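工单标题：门店点单小程序里新品“柚子气泡冰”杯子加购后价格跳来跳去
提交人：Beca Jarman（Kumau 饮品，门店运营）
处理方：Grulik 点单系统支持组
状态：处理中

第一条，上午 9:20

大家早呀，又是我，Beca。先说现象，我尽量讲得有条理一点（昨晚没怎么睡，见谅）。

我们九月上的新品套餐，一杯柚子气泡冰加一个限定随行杯，会员加购杯子的价格应该是 70 元。昨天下午开始，有几家店的店员跟我讲，顾客在小程序里看到的是 70，点进购物车变成 100，退出来再进去，又变回 70 了！有的顾客脾气好，笑笑就算了，有的就站在柜台前面跟店员理论，我完全能理解人家，换成我也要理论的。

我自己拿手机试了一遍，用会员号登录，选离办公室最近的那家店，加购，进购物车，果然是 100。再试，又是 70。第三次还是 70。第四次我去倒水了，回来刷新，100。毫无规律，至少我看不出来。

我已经做过的事情先列在下面，省得你们再问一遍：
小程序删掉重新添加过，没用。
换了同事的手机，一样。
后台活动页面里查过，会员价写的就是 70，非会员价 100，起止时间也没写错。
柜台收银机上手工录单，价格一直是对的，所以门店目前都让顾客到柜台点，排队排得有点长。

麻烦尽快看看，午市之前能有个说法最好。

第二条，上午 10:05

Timo Thiele 刚才打电话过来问了几个问题，我把回答也写在这里，免得后面接手的人不知道。

他问是不是只有杯子有问题，饮料单卖有没有跳价。我查了，没有，柚子气泡冰单杯、酸奶那几款、还有牛肉卷饼套餐都正常。只有“饮料加杯子”这个组合会跳。

他又问有没有用优惠券。我第一次试的时候没用，后来专门用了一张生日券，结果更奇怪，券扣的是 100 那个价，但页面上面那一行还显示 70。截图我发到他邮箱了，附件太大这边传不上来。

他还问会员等级。我是最高级的（自家公司嘛，喝出来的），同事是普通会员，两个人都会碰到。

第三条，上午 11:40

昨天受影响的订单我从后台导出来了，含杯子的组合单一共 1,855 单，里面按 70 结的有 1,181 单，剩下的全是按 100 结的。可是我没办法从导出的表里看出哪些人本来就不是会员，会员标记那一列是空的！一整列！我记得八月那次导出还有的，是不是你们改过表格模板？如果改过，拜托先改回来，不然退款名单我没法做，客服那边已经在催我了。

顺便说一句，表里门店编号也有点怪，有些是四位，有些前面补了零，我用筛选的时候漏了好几家，后来全部转成文本才对上。这个不急，你们记一笔就行。 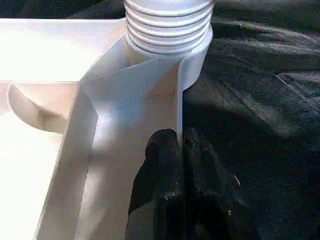
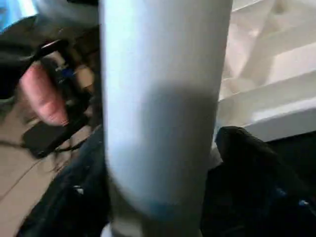

Renji Hosoda 在中午 12:15 回复说，会员标记那一列确实是他们月初换模板时漏掉的，现在已经补回去，请重新导出一次，旧的那份就不要再用了。他还提到，跳价多半跟价格缓存有关：加购价存在两个地方，一处已经更新成活动价，另一处还留着原价，顾客的请求落到哪边就显示哪边。他准备先把 Anell 和 Magsi 两个区的缓存清掉，观察半小时，没有异常再清其他区，期间请不要改动后台活动页面。

第四条，下午 12:50

收到收到！新表导出来了，会员那列回来了，太好了。活动页面我保证不碰，也跟 Dörte Hagedorn 说了，她本来下午要把杯子的主图换掉，现在先等一等。

Anell 区我让店长每隔几分钟试一次，到现在都是 70。Magsi 那边有一次出来 100，不过店长自己也不确定当时有没有登录会员号（他说手快点过去了），我请他重新登录再试，后面几次都正常。这一次算不算数你们判断吧，时间是 12:38，如果日志能查就查一下。

另外想问清楚一件事：已经放在顾客购物车里、还没付款的那些，清缓存以后会自动变成 70 吗？还是要顾客删掉重新加？店里得有一句统一的话可以讲，不然每家店讲的都不一样。

第五条，下午 2:30

Renji 电话里回答我了，我写下来留底。没付款的购物车不会自动更新，要把组合删掉再加一次。12:38 那一笔他查了日志，请求里没有会员信息，就是没登录，所以显示 100 是对的。其他区的缓存也都清完了。

我给门店群发的话是这样写的：“如果购物车里杯子显示 100 元，请顾客确认已登录会员，然后删除套餐重新添加。仍然不对的，到柜台点单，并把截图发给运营。”你们看有没有哪里写错，没有的话我就让晚班也照这个讲。

自己又试了十几遍，带券的、不带券的，全是 70，券也扣对了。终于！

还没解决的有两件。一个是退款，会员被按 100 结的，每单要退 30，我这边名单核好就发给财务，请 Grulik 确认能不能原路批量退，不要让顾客自己来申请，那样太折腾人了。另一个是为什么活动上线时只更新了一处价格，下个月我们还有一个热饮加保温杯的组合要上，我可不想再来一遍。

工单先别关，等退款走完我再来点确认。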